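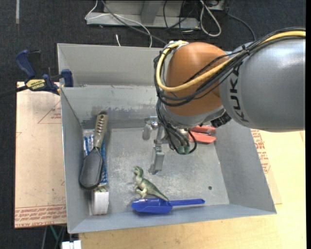 *A KUKA arm over a metal bin of mixed items, among them a toy dinosaur, a hairbrush and a blue scoop.*

**Skuneo sets equipment plan for bin picking**

12 November 2025

Skuneo has approved an equipment plan for mixed-item picking at its Cabrera returns warehouse. The plan covers 2 picking cells, with an option to add more after the first year of operation. Integration work goes to Prident.

Each cell is specified for over 900 picks per shift from an open metal bin. Items arrive unsorted and vary in shape, weight and surface finish. Small boxes and soft packages are included in the acceptance set.

Arms and grippers are budgeted on separate lines. Rowena Sison, who manages capital equipment at Skuneo, said gripper fingers will be treated as a consumable and cable sets as a scheduled spare. "The arm has a long service life. The parts at the wrist do not, and the old budget put them all under one number," she said.

Quoted lead time for the arms is 19 weeks. Guarding, floor anchors and power drops will be ordered first, and site preparation is charged to the building budget. Acceptance testing is planned for July. The Buka site will submit its own request after the test results are filed.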